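Category: Field Robotics and Public Engagement > Papers > Full text

4. The open day at Drirnonmont

4.1 Setting and visitors

The open day was held in November in the ground-floor laboratory at Drirnonmont. Visitors came in through the side entrance, signed a sheet, and were taken to the demonstration in small groups. Each group had the same host, Na-rae Ahn, who gave a short talk and then answered questions while the two-armed robot, which we call Ji, worked on its assembly tasks. The planning software was Zonum, in the version described in Section 3. No changes were made to it for the event.

We logged 3443 gripper commands over the day. These were kept with the notes made by Chae-won Cha, who stood at the back of each group and wrote down what people asked.

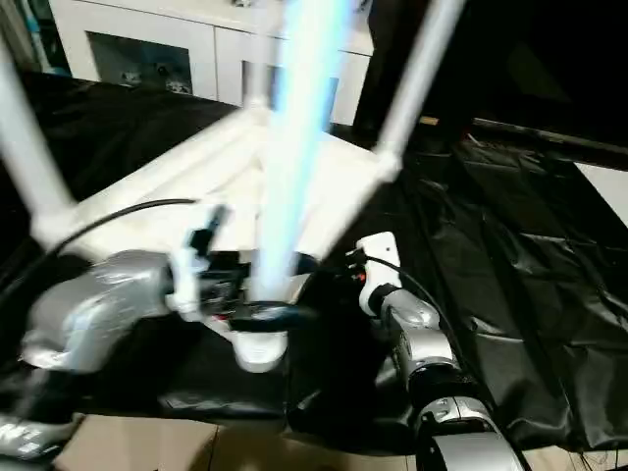
Figure 4. Two-arm work on a white metal stand with a lit tube.

Lighting had been a worry during planning. The rehearsal at our Pruston site was done with the blinds down, and we did not know how well the settings would carry over to another room. Bright parts are hard for the head camera, and the tube in Figure 4 glows strongly enough to wash out the white metal around it. The black collar at its base keeps a clear outline, and we would choose a dark part of this kind as a visual reference in later work. Visitors also remarked on the light, and two groups asked whether the robot could be dazzled. Ahn's reply was that the camera loses detail in very bright areas, much as a phone camera does.

4.2 Questions during the assembly task

The second task used a white plastic piece with corner sockets and screw-in legs. It was slower to watch, and most of the talking took place during it. Of the written questions, 34 were clear enough to code. The largest group concerned speed, followed by safety and then cost. Children mostly wanted to know whether Ji could do their homework or tidy a bedroom, and we coded these under "other uses". 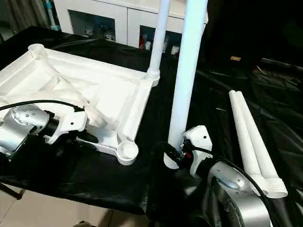
Did visitors stay longer when the host was talking?
Groups stayed longer when the host left pauses and let people ask things. During the prepared talk, some visitors drifted to the refreshments table and did not come back.

We had expected the talk to matter more than it did. For the last 3 groups Ahn cut it to a few sentences, and Cha's notes show more questions from these groups than from the earlier ones. The groups differed in size and age, so we make no strong claim from this.

Comments

pelham_r: Useful section. Was the coding of the questions done by one person or checked by a second?

Marisol T.: We run a similar day and found the same with the long talk. Ours is now a printed sheet.

gwk: Would like to see the full list of questions as a supplement, including the "other uses" ones.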